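The Basket Problem, Continued
Workshop newsletter, 21st December

Readers of the June issue may remember that the arm on the back bench was going to be stacking shelves by winter. It is winter. The arm has a basket.

For those who joined since: the Zadton is a secondhand arm with a two-finger gripper and a small camera at the wrist, bought by the Waromley shared workshop after a long and not entirely friendly discussion about whether we needed a second bandsaw. The control software is homemade. One of us wrote most of it and the rest of us have been taking turns making it worse. We call the whole arrangement Hamel, after the street the workshop is on, and it answers to that about as well as it answers to anything else.

Foam blocks went well. So did the paint tins, once we stopped asking it to pick up full ones. Then somebody suggested trying household things, on the grounds that the thing might one day tidy a house, and a wicker basket came in from home on the back of a bicycle.

Wicker is a rotten thing to hand a robot. The edge finder we use (Vurau, free to download and worth every cent) likes a nice clean outline and a flat face. What it gets from woven cane is several hundred little outlines, each with a bright stripe on one side and a dark gap on the other, and it is proud of finding every single one. On the first evening it offered us more than 40 possible places to grip, most of them holes.

We've changed the approach. The software now ignores the weave until it has settled on the outer contour, then looks for the rounded corner and works along from there. It's slower, and the fan on the laptop has opinions about it, but the arm does at least go to the basket now instead of to a spot in the air next to it.

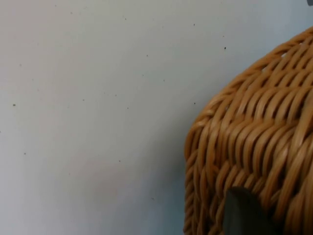 Wrist camera views of the basket's rounded corner, with a dark gripper finger in front of the weave.
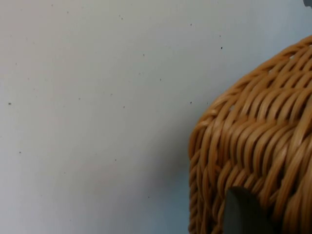
What's left to fix

Specks. The camera view is peppered with small dark dots, and Vurau takes a keen interest in anything dark. We can't agree whether they're on the background or somewhere nearer the lens. The current plan is to clean everything in reach and see who gets to be smug. Until then there is a filter that throws out any feature under 9 pixels across, which also throws out some perfectly good basket.

Shadows. The soft kind are the worst, because they fade out gradually and the edge finder can't decide where they stop. A second lamp has been promised. It was promised in June too.

Grip force. The gripper has 2 settings that matter, which are "dropped it" and "crunch." Everything useful lives in between, and we have been creeping up on it a bit at a time. If you've ever listened to cane creak while holding the stop button, you'll know why these evenings finish early.

Training pictures. We have 3,000 saved so far and would like a good many more, of different baskets. Lend us one if you can spare it. Round or square, lined or not, lid optional. Please don't bring your grandmother's.

The arm is free to use once you've done the safety talk, and the sign-up sheet is on the door by the drill press. Put the stop button back on its hook afterward — it was in the sink last time.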